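Chapter 4
Teaching by Showing

Most people learn to tie a shoe by watching someone and then trying it with their own hands. A written list of steps would be a poor substitute. The same is true of many jobs we would like robots to do. Picking a brush out of a pile of mixed items sounds simple, but writing down every position of every joint, for every way the brush might be lying, is close to impossible. In this chapter we look at another way of giving a robot a task: a person does the task through the robot, and the robot keeps a record.

Such a record is called a demonstration. At its smallest, it is a list of joint positions, each with a time next to it. Most labs also store the gripper opening and the images from one or more cameras. A single demonstration of a short pick may hold 1,872 rows of numbers, and a full training set may hold 1,000 demonstrations or more.

Chapter 3 dealt with clean tables and one object at a time. We now move to clutter. In a bin, objects touch and cover each other, and the arm itself can hide what the operator needs to see. A cup on its side has to be gripped differently from one standing up. A clear object is hard to pick out against whatever lies behind it. 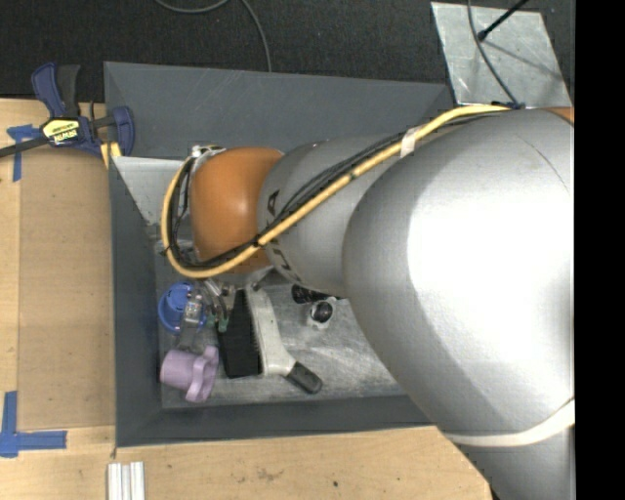
4.1 Two Ways to Show a Task

In hand guiding, also called kinesthetic teaching, the operator takes hold of the arm and moves it. The motors carry the weight of the arm and otherwise give way. Hand guiding is easy to learn, and the operator feels contact directly. Its weak points are that the operator's body gets into the camera images and that large arms are tiring to push around.

In teleoperation, the operator stands or sits apart from the arm and steers it with a joystick, a handheld tracker, or a smaller copy of the arm. The camera images stay free of hands. The price is a loss of touch. Unless the controller sends force back, the operator has to judge by eye whether the fingers have closed on the object.

Hui-mei Tsao compared the two methods on the Trirkel bin task. Her operators recorded 271 demonstrations by hand guiding and the same number by teleoperation. The hand-guided motions were smoother near the object. The teleoperated ones had more pauses, mostly just before the grasp. We return to those pauses in Section 4.4, where they cause trouble: a robot trained on them may learn to stop and stay stopped.

Before you read on, write down which method you would choose for placing a plate in a rack. You will need your answer for Exercise 4.2.

Related chapters
Chapter 3: Single Objects on a Flat Surface
Chapter 5: Cleaning Up Recorded Motions
Chapter 7: Kam-wah Yuen on the Skustetti Controller
Appendix B: The Nedutton Data Format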